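Ticket 1290: Vavel pick-and-place kit stops short above the board
Opened by: Sandamali Liyanage, Rusbridge
Handled by: Iolo Nicholas, Jarman support
Status: waiting on customer

Sandamali, 9:40 am
Hello again, and thank you for being so patient with me last time! We love the kit, but since the November update the arm goes to the right spot and then stops 10 mm too high. It did this on almost every pick this morning, whichever shape I asked for. I've restarted it twice and swapped the cable. My setup is below, with the maple board bolted area and the marker in their usual places.

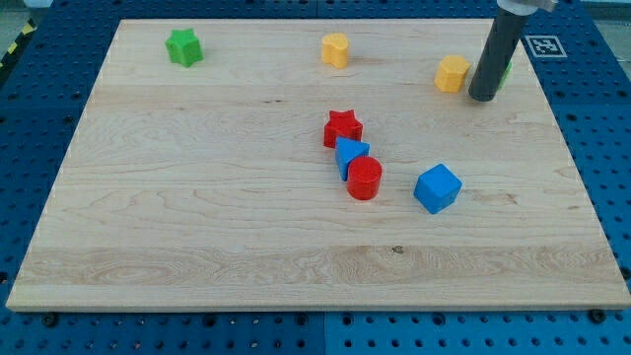

Step 1. Check the board height
Iolo, 11:15 am
Lovely to hear from you, and what a handsome board. I suspect the update put your work surface height back to the factory value. Please open Settings, then Surface, and tell me what it says.

Step 2. Enter the new value
Sandamali, 1:30 pm
It says 1000, and my own notes from the spring say 990, so you may well be right.

Iolo, 1:50 pm
Wonderful, that matches your 10 mm. Type in 990, save, and run one slow pick on the blue cube with your hand near the stop button. Let me know how you get on.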